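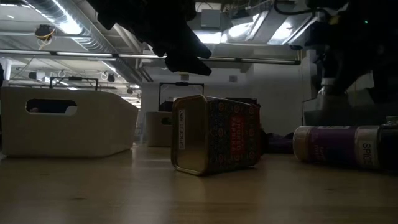
Slide 2: What does "best by" promise?

Less than people think. Ask the room who threw out a spice this year because of the date. Wait for hands.

A tin like this one can sit in a cupboard for years. The usual advice says ground spices go flat after a while and should be replaced. Maybe. Look at who gives the advice. Often it's whoever sells the refill.

Slide 3: The Andale tasting

Cristóbal Herrera ran it in December. Old paprika against new, same stew, 4 cooks tasting. 2 picked the old one. I wouldn't build a law on that, and neither should the people who quote it at me. He didn't hide which pot was which until halfway through. Say so before somebody asks.

Slide 4: The freshness club

Hekier wants you to pay every month for new jars. Their flyer says "up to 600 meals of flavor." Up to! Whose meals? How big? I wrote to ask and got a coupon.

Slide 5: What I do

Smell it. Rub a pinch between your fingers. If it's weak, use more. Valentina Daza disagrees with me on cumin, so let her have the mic before questions.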